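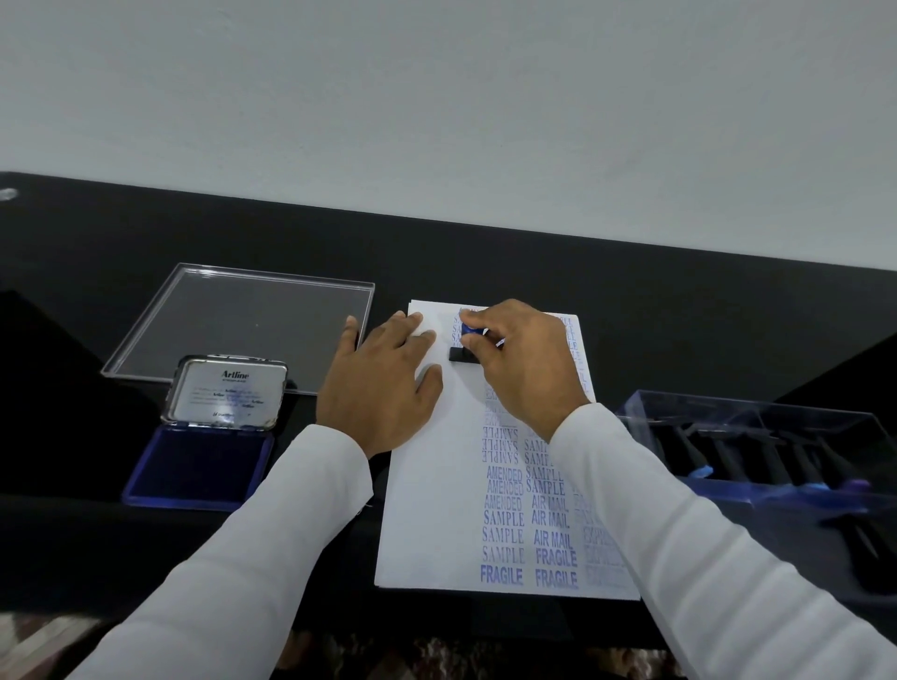

The last stamp counter in Ulleck

The shop on the corner has sold office goods in Ulleck for longer than its present owner has been alive. She took it over from an aunt, along with the name Siditura and a back room full of ledgers. Most of her trade now is paper, envelopes and rubber stamps made to order.

"People assume the stamps are a hobby line," she says. "They pay the rent. Small firms still want a date and a 'received' on their mail, and the school orders every September."

She used to send the orders out to Grunitz, a supplier two towns over. When it stopped taking jobs under 12 pieces, she bought a used engraving machine from Martens and learned it at night. The first 9 stamps came out backward.
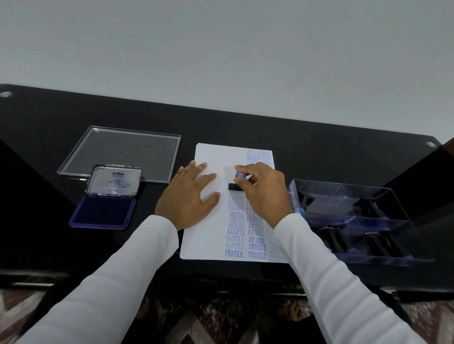

"I had set the text the way I wanted to read it," she says. "I knew better. I had been selling stamps for years. I still did it nine times before I went to bed."

Last year the shop filled 193 orders. Some were single stamps for a return address. One, for a library, ran to a full drawer and took most of the winter.

She is strict about ink. Water-based ink is fine on plain paper, she says, but it sits on top of coated stock and rubs off on the next sheet. She tells customers to bring the paper they plan to use — the real paper — and try it at the counter before they order.

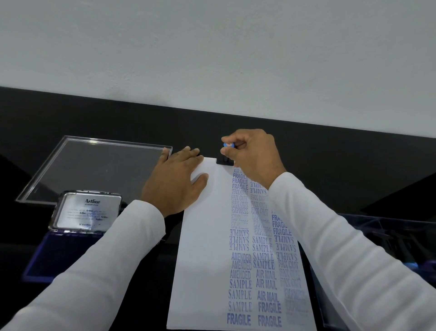

Stamping rows of words in blue ink on white paper.

Asked what wears out first, she says the pad, nearly always. "They bring me the stamp and say it's gone faint. I put it on a fresh pad and hand it back. I don't charge for that."

She has no plans to sell online. The parking is bad and the bell on the door sticks in damp weather, and she would like to fix one of those before spring.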